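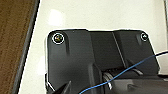 Screws, October

4 Oct 2026

I have decided to sort the screw jar. It came with me from the apartment on Imthorpe and has only ever gained weight. So far I've spent 40 minutes on it and have 3 piles: wood screws, machine screws, and a pile I'm calling "other" that is bigger than the first two put together.

Most of "other" is left over from the Vurora bookcase, which has stood up fine for five years without them. I try not to think about that when I'm sitting under it.

Also in the jar: two dead batteries, a guitar pick (I don't play), and an Allen key that fits nothing I own. I kept the key.

Next weekend, the cable drawer. I've been saying that since the last place, so don't wait up.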